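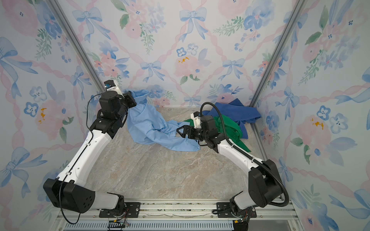 Fig. 1. Two-arm cell, left gripper holding the light blue shirt near the collar, right gripper open.

Handout 7: Control software for two arms and soft objects
Robot Software module, Lodhi building
Revised Aug 5, 2022

What this handout covers

Last time we dealt with one arm and rigid parts. A rigid part has a pose, six numbers, and once you have them the planner can do the rest. A garment has no such pose. It can lie in any number of shapes, and most of it may be hidden under itself. This handout goes through how the Prirnton software stack deals with that, and what you will change in the practical.

1. The loop

Prirnton runs three processes. Perception reads the cameras and publishes a cloth mask for each colour. The planner reads the masks and picks an action for each arm. The controller turns the action into joint targets and sends them to the arms at 80 Hz. The processes talk only through messages, so you can stop the planner and restart it while the controller holds both arms still. Please do it that way and do not kill the controller first.

If the controller gets no new target for 92 ms it holds the last one. This is a hold, and the motors stay powered. A lot of reports last year called it a stop.

2. Two kinds of view

The fixed camera sees the whole floor and both arms. It is used to choose which cloth to go for and which arm should go. Its weak point is that an arm reaching in will often cover the thing it is reaching for.

The wrist cameras move with the grippers. Close to the cloth they lose nearly all context.

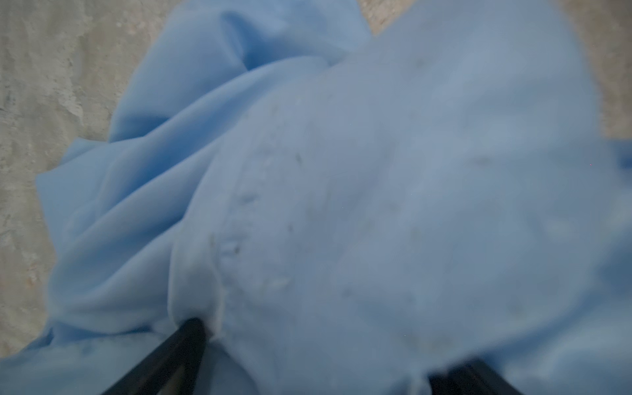
At this range the colour mask is of little use, as almost every pixel belongs to the same cloth. The planner therefore switches from the mask to a fold detector, which looks for dark creases beside light ridges. Expect it to be poor when the image is soft. The output is a short list of ridge lines with a score for each. Anything under the threshold in grasp.cfg is dropped.

Note that a high ridge score says nothing about how many layers are between the fingers. Layer counting is not part of this module.

3. Choosing a target

For each cloth the planner works out a mask centre, a mask area and the distance from each gripper. The nearer arm gets the job unless the path crosses the other arm's keep-out volume. When two cloths overlap, the masks touch and the centre of either one may fall in a bad place.
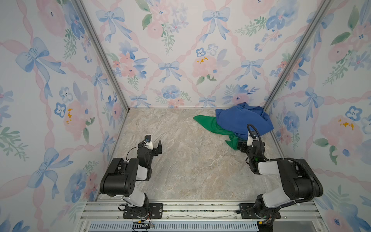
The rule in the present code is to take the cloth with the larger visible area first. It is crude. A cloth can show a large area and still be partly underneath its neighbour, and pulling it then drags both. In the practical you will replace this rule with one that uses the shared border between masks. Write it as a function that takes two masks and returns an ordering, with a third result for "cannot tell". The planner already handles that third result by asking for a new image.

4. Keeping the arms apart

Each arm has a keep-out volume made of capsules, one per link and one for the gripper. The cable sheath is not modelled. We allow for it by making the forearm capsule wider than the forearm.

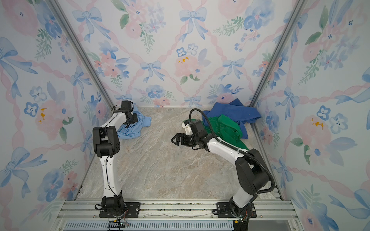

Both arms may move at once only if their swept volumes do not meet at any time step. Otherwise one waits. Priority goes to the arm that is holding something, then to the left arm. With both arms empty and both wanting the middle of the floor, the left one always wins, and some of you will want to change this. You may, but keep the order fixed. Random priority makes the logs very hard to read.

5. For the practical

Work in pairs. Start from the Ellus branch, not main. Run the replay tool on the recorded logs before you ask for time on the cell.

Hand in:
your ordering function
a log of 2 replay runs, one with the old rule and one with yours
half a page on a case where your rule gives the wrong order

The Zidier notes on collision capsules are in the shared folder. Read sections 1 and 2. The proofs at the back are optional.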